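Notebook – towel folding, June, started at 4 in the arvo

Back on towels. I said last time I'd never write about towels again and I lasted one page.

Poul Vestergaard wandered past while I was setting up and asked the question he always asks, which is whether the thing can do his washing yet. No, Poul. It can do a bit of your washing, one item at a time, if someone lays it out nicely first and you're in no hurry for it. He reckons his kids are the same, so he's sort of interested in a quote.

Anyway, what I wanted from today was a straight answer on single folds. One towel, lying flat, edge to edge, done. The Stokberg people have been asking for a demo with a whole basket and I keep telling them we're a long way off the basket. The basket is a different job altogether: find a corner in a heap, pull it out, hope it's the corner you think it is. I'd rather show them one fold that works most of the time than a basket that works once while we're all holding our breath.

First go was awful. The fingers came down too high, skated over the pile and closed on nothing. Terry is a pain that way, you get a lovely fuzzy surface with loads of loops to grab, and then the grip takes a pinch of fluff and leaves the towel behind. Dropped the approach height by 2 mm and it started catching properly. Dropped it another 2 and it stalled against the tabletop and threw a torque fault, so back up we went. I've left the first value in the Breltix config and put a comment next to it, please don't "tidy" it.

Then a good patch! Got 6 in a row where it grabbed the near edge, lifted, carried it over and let go somewhere sensible. Not hotel standard – the edges were out by a couple of fingers' width and one had a big sausage of a wrinkle through the middle – but if a housemate handed me that I'd say thanks and put it in the cupboard. I got a bit excited and called Poul back in, and of course it missed the next one completely with him standing there.

What gets me is how much of folding is stuff I do without noticing. I timed myself for a laugh and I can do a hand towel in 4 seconds, and most of that is a flick and a smooth-down with the flat of my hand. The arm has no flick. Best run today was 32 seconds for one fold, and it doesn't smooth at all. I'd like to try a second pass where it just presses along the crease and drags, even if it looks silly, because I think half our ugly folds would come good with a bit of patting.

Crooked starts are still the big problem. If the towel's square to the table it copes fine. Turn it a bit and the edge finder gets the line right but the fold still goes over as if the towel were straight, so you end up with a lopsided flap and one corner poking out the side. I'm fairly sure the rotation is getting lost between the detector and the Purero planner, one of them using the table and the other using the towel. 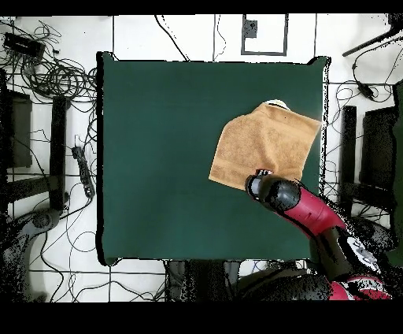 Had a dig through the planner logs over a cuppa and the angle is definitely there going in, so it's dropped somewhere after that. Didn't find where. Will leave that for a morning brain.

Colour might matter too, by the way. Darker cloths were worse for me last week, the edge gets lost and the line jumps about. I haven't tested it properly so don't quote me, it's only a hunch from watching.

As for chores in general, my feeling after today is that I'd trust it with one dull step in the middle of a job. Flat towel in, folded towel out, a person at both ends. In a commercial laundry that might be worth something, and the Seneviratne write-up sitting in the shared folder argues pretty much that (worth a read, skip the cost section). At home I can't see it. By the time you've laid the towel out for it you may as well fold the bloody thing.

To do:
Find where the angle goes missing
Try the press-and-drag pass, slow to begin with
Same runs with a thin tea towel, I suspect it'll slide everywhere
Reply to Stokberg re the basket (no)
Check the fingertip pads for fluff before the next session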